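Section 4. Assembling and Closing Corrugated Cartons

Reading time: 2 minutes

Cartons for Falteo shelving orders are made of tan corrugated cardboard and fold along scored creases.
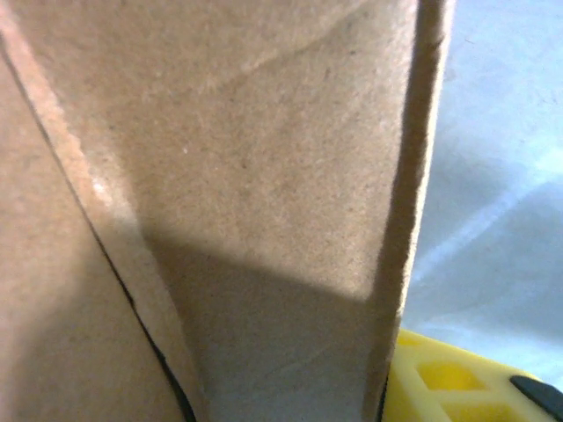
Erdal Gökçe has asked that the first fold of every flap be made slowly and by hand, as a flap forced against its crease will not lie flat afterward. His request is adopted in the steps that follow.

4.1 Assembly

1. Place the flattened carton on a clean, dry floor. Open it until the corners are square.
2. Turn the carton upside down. Fold in the two short bottom flaps, then the two long ones.
3. Check the seam between the long flaps. The edges should meet without overlapping.
4. Apply one strip of Durán tape, 322 mm in length, along the center of the seam. Press from the middle outward.
5. Turn the carton upright and fold all top flaps fully outward before loading.

Note: Fine flecks in the board are normal in recycled material and do not affect strength.

CAUTION: Cut edges can scratch the skin. Wear gloves when handling more than one carton.

4.2 Closing

1. Fill any remaining space with Flekum paper.
2. Fold the short top flaps, then the long. Do not push down on a flap that resists. Remove an item and try again.
3. Tape the top seam as in 4.1, step 4.

CAUTION: Do not stack cartons to a height of over 1000 mm.

Damaged cartons shall be set aside and flattened for recycling on Tuesday. See Section 5 for labels.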